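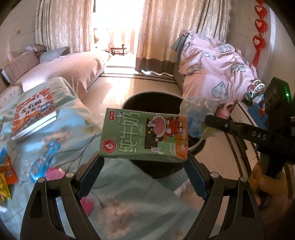 Bethel Mamo wrote back to my last thread asking why anyone would bother learning to read food labels in a language they can't speak. Fair question. I'll answer it here in pieces.

I moved to Broltley two years ago for work. I had a phone, a translation app and no reading ability at all. The app was fine for menus. It was slow for grocery shopping, where you have 38 things to pick up and a cart behind you.

So I stopped trying to learn "the language" and started with the pantry. One shelf at a time. Dairy first, then flour, then sauces.

Dairy is a good place to start if you're learning Chinese characters. 奶 is milk. 牛奶 is cow's milk. 纯牛奶 is pure milk, meaning plain. Once you know 奶 you see it on half the cooler.

酸 means sour. 酸奶 is yogurt. I bought yogurt drinks for about a month thinking they were milk. They do not work in coffee.

学生 is student. 饮用 is for drinking. Put those with 奶 and you get 学生饮用奶, student drinking milk. Five characters and three words you can use elsewhere. 学生 also turns up on bus fare signs and museum ticket windows.

豆 is bean. 豆奶 and 豆浆 are both soy milk, and I still couldn't give you a clean rule for when a package uses one or the other. Arnar Kirkegaard says he goes by the sweetness. I haven't found that to hold.

糖 is sugar. 无糖 is no sugar. 低糖 is low sugar. Learn these three early. They are usually printed large because the company wants you to see them.

盐 is salt, 醋 is vinegar, 油 is oil. 酱油 is soy sauce. Vinegar and soy sauce come in nearly the same bottle and I have poured the wrong one into a pan twice.

Dates. 生产日期 is production date. 保质期 is shelf life. Many packages give you the production date and then a length of time, so you do the adding yourself. I threw out a full bag of good rice noodles before I figured that out.

天 is day, 月 is month, 年 is year. So 6个月 after 保质期 is six months. Count from the production date.

配料 is ingredients. The biggest ingredient comes first, same as at home. If you have an allergy, learn your one word cold and look for it here. Mine is peanut, 花生.

A reply from Gemechu Wubshet: he keeps a list of characters taped inside a cabinet door and crosses them off. I did something close to that, with index cards in a recipe box. When I knew a card I moved it to the back.

On numbers. People like to say you need 3000 characters to read a newspaper. Maybe so. I wasn't reading a newspaper. My box has 1202 cards in it now and the first 60 or 70 did most of the work in the store.

Zewditu Ejigu asked about apps. I used one called Wudix for the first winter. It taught me "the professor is taller than the doctor." I have never needed that sentence. It did teach stroke order, and that helped when I had to look things up by drawing them.

Stroke order sounds fussy. If you draw characters on a phone to search for them, the phone guesses better when you go in the right order. Left before right, top before bottom gets you most of the way.

Fonts will trip you up. A character on a plain sign and the same one on a candy wrapper can look like two different words. When a package has big fancy lettering on the front, turn it over and check the small plain print on the back.

I don't bother with tones when I'm only reading. A teacher would tell me that's a bad habit and she'd be right. I can read "vinegar" and I can't ask for it. I point.

Ayantu Feyisa wants to know if this works for Korean. Korean has an alphabet, so I'd learn the letters first and then do the shelf method. I haven't tried it past the ramen aisle.

If you want to start this week: pick five things you already buy. Write down the main word from each package by hand. Next trip, find them without the app.

Next thread will be frozen dumplings and the fillings. I'm still working out the greens. There are a lot of greens.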